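Equipment notebook, household task room
Entry for July, second planning pass
Kept by Anqi Jiang

Purpose of this entry: to record the state of the equipment request before it goes to the department, and to set down the points that remain open. Figures from the first pass are superseded where they differ.

The request has 11 lines. Lines 1 through 4 cover end effectors and their spares. Lines 5 through 8 cover cabling, power and mounting. The remaining lines cover the appliances and furniture used in the laundry tasks. Only the end effector lines and the appliance line are expected to draw questions, and they are treated first.

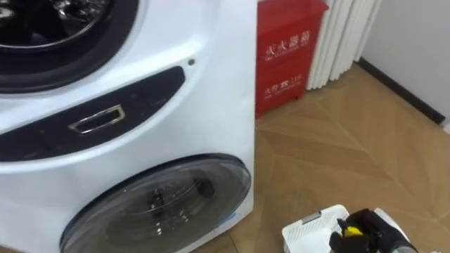
End effectors account for the largest share of the request. Gumier and Aletti have both quoted for a set of fingers with replaceable pads, and the two quotes are not directly comparable. Gumier includes the wrist adapter and Aletti lists it separately. The laundry tasks should decide the matter. Angular black fingers of the present kind are large next to the small yellow item and the slotted basket, and any replacement should be judged on work of that size. A trial pair will be requested from each supplier before a full order is placed. The trial is to use the same basket, the same items and the same starting positions for both pairs. Delivery for Aletti is quoted at 6 weeks from order; Gumier has not given a date in writing.

Spares: the first pass asked for one spare hand. This has been raised to 2, one for each side, as the left and right units do not interchange. The added cost is to be met by deferring the second workstation to the next budget year.

Power and cabling: a request for an overhead cable carrier has been added as line 7. The robot's power cable now runs across the floor in front of the washer-dryer, and a carrier would free that area for the basket. Aaltonen can supply the rail and the trolley. Installation is outside their quote and must be booked through the building office. To be confirmed: ceiling load limit, length of rail, and whether the signal cables may share the carrier with power.
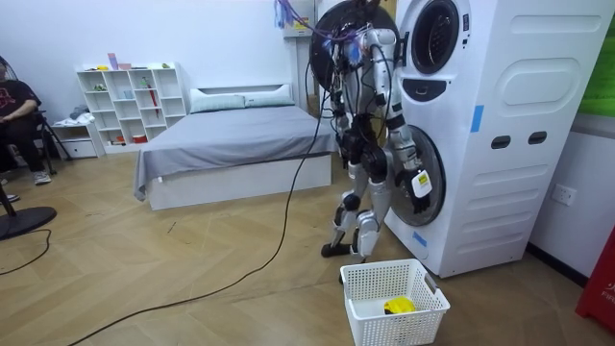 Aaltonen wrote back that the rail should be ordered one size longer than the drawing calls for, as the trolley needs clear travel at both ends and extending a rail after installation costs more than the first fitting. The point is accepted. Line 7 has been changed, and the drawing will be reissued with the new length.

Appliances: no second washer-dryer will be requested in this round. The doors and handles of a different model would be useful for testing, but the floor plan does not allow for it until the furniture is moved. A loan unit from Niltero remains possible. Their terms require a deposit and return within 23 days of delivery, so a loan should not begin until the trial fingers have arrived.

Open items
Written delivery date from Gumier
Adapter price from Aletti, shown as a total with the fingers
Ceiling load limit from the building office
Deposit amount from Niltero
Revised total for lines 1 through 4, A. Jiang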